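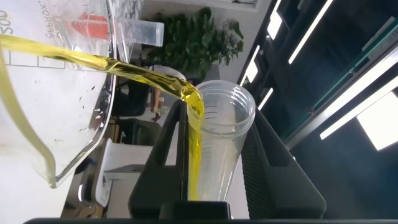

Oil transfer, beaker to graduated cylinder in the black holder. Wrist view.

June 3, 2019 - Katholm bench, pour station

Continuing from the Murín notes. Today was the first full shift where the oil pours were left to the arm and the bench staff did the rest. Writing this up before the handover so the settings and the complaints end up in one place.

Setup: glass beaker in the gripper, plastic cylinder in the holder, scale off to the side and not used for control yet. The holder with the raised side walls stays. The old flat clamp let the cylinder lean and we lost time straightening it. Tilt profile is version 6, slow start, constant rate in the middle, quick return at the end. Stream enters at the left side of the mouth and runs down the inner wall. Yvette prefers it this way for the yellow oil, fewer bubbles and less waiting before the level can be read. I tried a centered entry on the Drullau bench last August and would not go back to it.

Ran 40 transfers. 5 stopped for a person:
- two on a cylinder not fully seated in the holder
- two on a drip at the lip after the return move
- one where Byung-chul pressed stop to ask what it was doing, then restarted it

The seating stops are ours. Cylinder has to be pushed down until it touches the base. The software has no check for this. Urho wants a contact switch under the base, I would start with a line on the holder wall that can be read from standing height. Leave open.

Drip at the lip: the return move is quick but the wrist then travels sideways too early. Added a 16 second hold over the cylinder mouth before travel. This costs time on every pour, but the arm does not mind and the person at the next bench is doing labels anyway. Reduce later if the drip stays away.

Residue in the beaker is a separate problem. Oil stays on the glass, and the white scale on the beaker says APPROX. for a reason, so the dispensed amount must come from the cylinder reading only. Hongjun had been writing the beaker figure in the log out of habit from the hand pours. Corrected the column heading on the sheet to "cylinder, read at eye level."

On the work itself. Before, one person poured and the same person read, logged and cleaned. Now the pouring is gone from the job and the reading, logging and cleaning are left, with the seating of cylinders added. Shirley's wrist has been bad since winter and she is glad to be rid of the pouring. Hongjun is less glad. He says the pour was the part where he noticed when a batch was off, by how it came out of the beaker, and that a number in a column will not tell him this. I think he is right for the Zadel batches, which vary. Agreed that the first pour of every Zadel batch is done by hand, by whoever is on the bench, with a free-text remark in the log. The arm takes the rest.

Breaks also changed. The arm keeps going through lunch if cylinders are staged, and then there is a row of them to be read when people come back. Byung-chul found this unpleasant, with reason. From tomorrow the queue is paused at lunch. Throughput loss accepted, I will tell Drullau.

To do:
- line on holder wall (me)
- price of contact switch (Urho)
- repeat the lip test with the shorter hold, same oil
- new log sheets printed, old ones out of the drawer (Yvette)
- show Shirley how to clear a stop without calling one of us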